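News > Workplace > Automation

Search this site Enter keyword Go

Two new arms join the packing room at Iseck

The Plestodstead mail-order house Iseck has put a pair of robot arms to work on its gift-set line, and the packing room is buzzing about it.
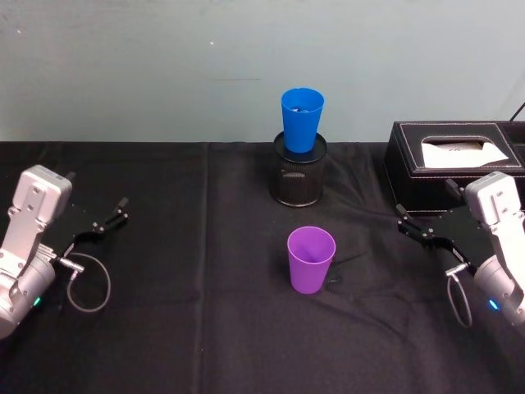
Cups first, boxes later

The arms are starting on desk sets, the kind that go out to new hires at client companies: a pencil holder, a cup or two in the client's colors, a tissue box cover and so on. Practice takes place at a table in the old sample room, spread with a black cloth. One recent setup had a purple cup standing between the two open grippers, with a blue one perched up in a mesh pencil holder behind it. Picking up a plastic cup sounds like nothing at all until you try to teach it to a machine! Squeeze too hard and the rim bends, go in a touch low and the whole thing tips over.

Iseck packs 81 different sets, and the plan is to bring 7 of them over to the arms by the end of October. Those are the plain ones, with few pieces and no ribbon. Everything with tissue wrap, handwritten cards or glass stays with people, and the company says that will be so for a good long while.

The software that plans the moves comes from Takagi, a small outfit across the river that has mostly worked with bakeries until now. Its staff have been in the building most mornings, and packers say the best part has been that they ask questions. Which way do you turn the cup? Why do you set the holder down first? A lot of that know-how had never been written down anywhere, and the folks on the line have been doing it so long that they had to slow down and watch their own hands to answer.

What changes for the crew

The packing crew numbers 87 across both shifts, and no jobs are being cut as part of the project. That promise is in writing, and it was posted by the time clock before the first crate came through the door. What does change is who does what. Packers who sign up get paid training on the arms, covering daily checks, teaching a new pick, and what to do when a cup ends up somewhere it shouldn't. Once they pass, they move up a pay step. The sign-up sheet filled on the first morning and a second one had to be taped underneath.

The other big change is the evening shift. Plain desk sets have always been the job people swap to get out of, hundreds of the same cup into the same holder, and wrists get sore by the time the 9 p.m. break comes along. Under the new schedule, evening packers will rotate between the arm tables, the ribbon bench and final check, with no one spending a whole shift on a single set. Several of the longest-serving packers pushed for exactly that, and it's great to see it in the plan.

Not everyone is sold. Some worry that the pace of the line will creep up once the arms find their stride, and a few miss having the sample room for lunch. The company has agreed to hold the hourly target where it is through the holiday rush, then sit down with both shifts and look at it again. A new lunch spot is promised on the loading dock side, which gets the afternoon sun.

A name on the wall

The packers have already christened the setup Joka, after a vote that got surprisingly heated. It has its own clipboard on the wall, where anyone can write down a bad pick or an idea for a better one. Takagi's people go through the notes each day, and one suggestion from the evening shift, turning the pencil holder so its label faces the same way every time, is already part of the routine.

If the first sets go well, Iseck wants 2 more tables running in the main packing hall next year. Families and neighbors can come see the arms for themselves at the open house this Saturday, from 10 a.m. until 1 p.m. Use the side entrance by the bike racks, and wear closed shoes, please. There will be coffee, and the ribbon bench is giving bow-tying lessons for kids.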